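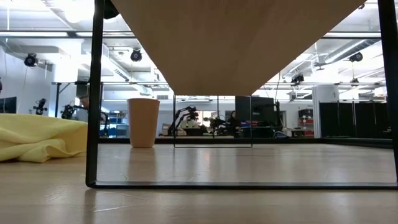 The job had turned into waiting, according to Maricel Manalo, and the waiting was harder to hand over than the work had ever been: "If I clean a table, you can see where I stopped. If I've been watching a unit for an hour, what do I tell the next person?"

Figure 4. View from a tabletop at Sturnerside toward the arms and a workbench. A side table stands on the work surface, with a paper cup and a cloth beside it.

5.2 Handover and the redistribution of attention

Manalo's remark was made in the second round of interviews, after the Lellerik scheduler had taken over the assignment of trials to stations. It recurs in some form in most of the interviews with attendants and in none of those with planners. This section considers why the two groups describe the same change so differently.

Before the scheduler, an attendant at Sturnerside was responsible for one station per shift. The work consisted of placing objects, starting the trial, and restoring the surface afterward. The objects are ordinary household ones (Figure 4), and restoring them takes little skill. It does take judgment. An attendant decides whether a cup is close enough to its starting position, whether a cloth has been folded too neatly to be a fair test, and whether a piece of furniture has shifted enough to matter. These decisions were never written down, and attendants seldom described them as decisions.

Under the scheduler each attendant covers several stations and responds to prompts on a shared queue. We coded 349 handover notes from the period before the change and 241 from the period after it. The notes were free text in both periods, entered in the same form and with the same limit of 1,000 characters. Earlier notes mostly concern objects and surfaces. Later notes mostly concern the queue: which prompts were dismissed, which were left open, and which station had been "acting up." Notes of the second kind were shorter and were more often followed by a verbal question from the incoming attendant.

Planners read the drop in notes as a gain. From their side there was less to report, and the scheduler's own log already recorded start times, stop times, and resets. Attendants disagreed. Rhea Tolentino kept a paper list at her desk throughout the second period and passed it on by hand. The list held items for which the log had no field, such as a table leg that rocked when an arm pressed down near it, or a cloth that had become too stiff to use. We treat such lists as evidence that the handover work continued outside the system – it was no longer counted, and it was no longer scheduled.

Two further changes bear on this. First, physical movement increased. Attendants now walk between stations during a shift, and the arms and benches share one open room, so a colleague is usually within sight. Several attendants valued this and said that they talked more than before. Second, responsibility for a failed trial became difficult to place. An attendant who had reset a surface might be at another station when the trial ran, and the person nearest to the failure had often not prepared it. Supervisors dealt with this informally until May, when a field for the name of the resetting attendant was added to the queue. Attendants filled it in reliably but objected to it in interviews, on the grounds that it recorded who had touched a surface and left out who had checked it.

Stubbs, the staffing model used by the site's planners, treats a reset as a unit of fixed length. The handover notes give little support for that assumption. The effect of the assumption on shift planning is taken up in Section 5.3, together with the planners' account of the Trindico trial, in which the scheduler was switched off for part of each shift.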